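3.2 Recording rules for home kitchens

The protocol drafted at Nutmont asks operators to leave a home as they find it. Furniture and everyday goods stay in place, and only items that could cause injury are moved before recording. Each session begins with the fingers open and the target object between them – a utensil holder in Figure 4.

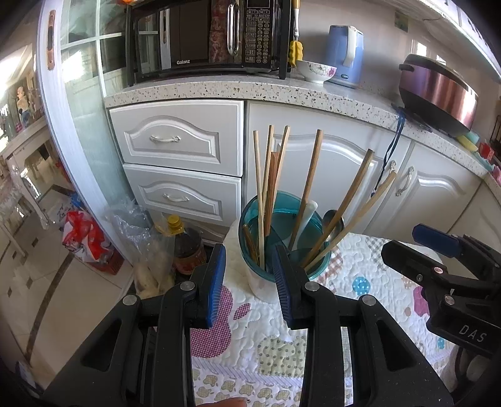 Figure 4. Open fingers on either side of a filled utensil holder, home kitchen setting.

3.3 Review and rejection

Of 3,026 recordings submitted, 230 were rejected under these rules. Each was checked by a second reviewer before removal.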